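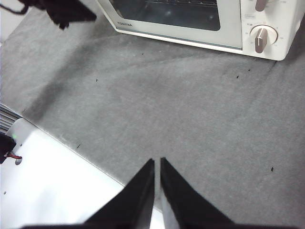 By Ozoliņš

If your little oven smells of old cheese every time you switch it on, don't despair, because mine did too, all through our first winter at Wetstead, and putting it right took me one quiet morning and things I already had in the cupboard.

Start by unplugging it and letting it go completely cold. Slide out the rack and the crumb tray (some trays pull from the front, some from the back, so have a feel) and leave them in the sink in hot water with a good squirt of washing-up liquid.

While they soak, mix three spoonfuls of bicarbonate of soda with just enough water to make a paste, rather like thick yoghurt. Spread it over the greasy patches inside and over the inside of the glass, but keep well away from the heating elements. Now go and have a cup of tea! It wants 15 minutes at least, and longer if you've been doing a lot of bacon.

Wipe everything out with a damp cloth, rinse, and wipe again, as any paste left behind dries to a white powder. Never pour or spray water inside. Dry the rack and tray well before they go back in, leave the door open for an hour or so, and then plug in and treat yourself to some toast.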